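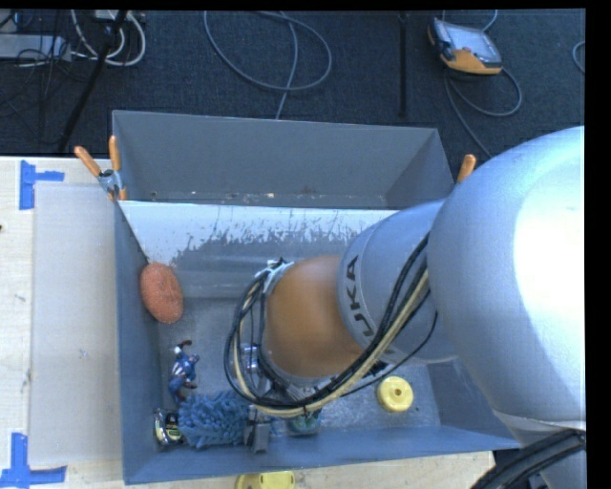 3. Test setup and planner changes

The work in this part was done by me, Chun-yin Tsang, together with Rozália Kopecký. Oľga Bartoš was our supervisor. The goal was to make our grasp planner, which we call Pap, work in a bin with mixed objects. In the first half of the project we tested it only with simple boxes, and we wanted to know which parts of the software depend on that.

The arm is a KUKA and the bin is gray, held with spring clamps at the sides. The object set includes a sponge, a tape measure, a small Captain America figure and a fluffy blue duster. We chose them because they differ in shape and softness. The surface of the duster gives a very noisy depth result. The tape measure is easier, but if it stands near a corner the planner often finds no path which is free of collision.

3.1 Collision model

In the old version the bin was five flat boxes in the planning world. The real walls are sloping, so the model and the real bin did not agree near the floor. We replaced the boxes with a mesh and gave it a margin of 10 mm. The margin is a parameter in the configuration file, and it can be changed without compiling again.

The cables on the wrist were a second problem. They make a loop beside the orange part of the arm, and the model of the robot did not contain them. We added one capsule shape there. It is bigger than the real loop, therefore we lose some poses close to the walls, but we accept this for now.

3.2 Choice of the grasp

For each point cloud Pap makes 1,000 grasp candidates. First the candidates with a collision are removed, then the rest are sorted by score, and only the best 32 are sent to the motion planner. Before this change all candidates were sent, and the robot waited a long time between two picks. The order of these steps was proposed by Kane Kereama in February.

3.3 Logging

Every attempt is written to one log file with the chosen grasp, the score and the reason of failure. At the moment we have 1,918 attempts in the log. Some early entries have no reason of failure, as the field was added later. We keep them, but they are not used in the tables of section 4.

3.4 Open points

The planner does not know that an object can move when the fingers touch its neighbor. We also do not check again the position of the bin after a contact with the wall. Both points will be handled after the gripper driver is updated.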